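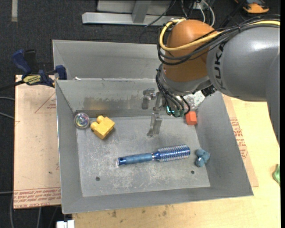 Reading Bins: Notes for Session 6

By Wilma Peeters
July
6 min read

Okay, so last time we got all the way through cardboard and plastic totes, and I promised you sheet metal. These notes cover what I said in class plus the bits I skipped when we ran over. Bring them to the storeroom visit, please – I'm not printing a second set!

Why metal at all? A sheet-metal bin is heavy, it's loud, and it costs more than a plastic tote of the same size. But it puts up with being dragged, and it holds its shape when somebody drops a box of fittings into it from shoulder height (I have been that somebody). When I worked in the stockroom at Stillero we had 192 bins on the books, almost all of them metal, and the old ones got used every bit as hard as the new ones.

Sloping walls. People always ask me about these. With four walls that lean outward, the floor ends up smaller than the opening, so you lose some room at the bottom. What you get back is access. Your hand comes in at an angle and your knuckles don't scrape, and small things tend to slide down toward the flat part. Round things are the exception. They like to settle in a back corner against the wall, and you'll be fishing for them there all day. If you're picking round or see-through items, check the corners first. Clear plastic on dull grey is very easy to miss, and sometimes all you catch is a bit of pink or green shine.

Reading the floor. I want you to look at a bin's floor before you look at what's in it. Pale scuffs and whitish scratches are ordinary wear, and you don't need to write them up. Do note where they are, though. If the worn patches are mostly in one half, that's worth a line in your log, and you can ask whoever works at that station which side they reach in from. Small round holes in the floor go in the log too, with their position. Think about screws and washers before you assign a bin with holes in it to loose hardware. I once lost most of a bag of washers that way at the Gudemden site and found them under the shelf weeks later.

Smudges and rust. A brownish band on a wall might be rust or it might be dirt, and you can't tell from across the room. Rub it with a dry rag, then a damp one. Write "rust-colored" until you've done that, and write "rust" only afterward. Benkirane, whose storage manual we're using this term, is much stricter than I am on this and wants every mark measured. I think that's overkill for a working bin, but do read page 46 and make up your own mind.

Two bins, one behind the other. Check the join. Scraps love to end up there – labels, corners of bags, bits of packing – and a sweep of each bin on its own will miss them. An empty bin still gets a look, by the way. Plain clean walls take five seconds to log, so log them.

For next time: pick 3 bins at home or at work (a kitchen drawer counts if you're stuck) and write half a page on each. Floor first, then walls, then corners, then contents. Keep it plain. I'd much sooner read "scratched near the front" than a paragraph on the history of scratches.

Recent handouts
Session 5: Plastic Totes and Why the Lids Go Missing
Session 4: Cardboard, Damp and the Tramov Shelf Plan
Session 3: Labels That Stay On
Storeroom Visit: What to Wear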